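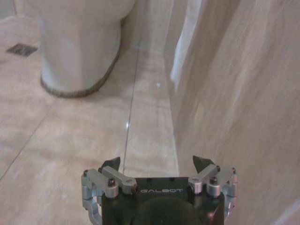

Gripper with silver finger linkages on a black body marked GALBOT.

Preparing Sound Effects for Delivery to the Mix

Guidance for sound editors, Grususwood Post-Production
Prepared by Devendra Negi, Editorial Services

Purpose

These instructions set out how effects, foley and background material should be prepared and handed over to the re-recording mixer on episodic drama. They apply to all editors working on Grususwood productions, including freelance staff. Dialogue and music are covered by separate guidance.

Before you begin

Obtain the current locked picture from the assistant editor and check that the version number matches the one on the turnover sheet. Confirm the frame rate and sample rate in writing. Unless the production has agreed otherwise, sessions are delivered at 48 kHz, 24-bit.

Place the two-pop on its own track and line it up with the flash frame in the leader. If the pop and the flash do not agree, stop work and contact the picture department. Do not slide the session to compensate.

Step 1: Lay out the tracks

Open the house template and save it under the production title, episode number and reel. For the current series of Laryea, episode numbers have three digits, so the fifth episode of the fifth series is written 505.

Group the tracks in the following order:

Hard effects, 12 mono and 6 stereo
Backgrounds, 6 stereo
Design elements, 6 stereo
Foley, 12 mono, with footsteps kept apart from props and cloth

Unused tracks should be left in place and made inactive. The mixer's desk layout depends on the track order.

Step 2: Cut and check the material

Work through the reel from start to finish and cover every exterior and interior with at least one continuous background. Checkerboard backgrounds at each change of location so that the mixer can cross from one to the next. Leave handles of 30 frames on either side wherever the source recording allows.

Fades may be left on the clips. Equalisation should not be rendered into a clip unless it forms part of the design, for example a voice heard through a radio. Where processing has been rendered, keep the untreated clip muted on the track directly beneath it.

Step 3: Set working levels

Clip gain should give the mixer a sensible starting balance with all faders at zero. Backgrounds in particular are often delivered too high. Listen to the reel once with the guide dialogue at its normal level and bring down anything that obscures speech.

Step 4: Name and annotate

Name each clip for what is heard, followed by the character or place where this is helpful: "door, heavy, kitchen" is acceptable, whereas "new audio 12" is not. Add a marker wherever an alternative has been supplied, and state which version the supervising editor prefers.

Step 5: Consolidate and deliver

Save a copy of the session with all audio files included. Open that copy on a second workstation and confirm that no files are missing. Upload the complete folder to the delivery area before 6 p.m. on the working day before the pre-mix, together with a short text file listing known omissions and any temporary effects still awaiting replacement.

Late picture changes

Reels that have been recut after delivery must be conformed from the delivered copy, and the version letter advanced by one. Mark every join. The earlier session remains in the delivery area until the final mix has been approved.

Queries

Questions about the template or track layout should be sent to Devendra Negi. Santosh Pal deals with access to the delivery area and with requests for library material. A revised template will be issued in October, and editors should complete any reel already in progress on the existing one.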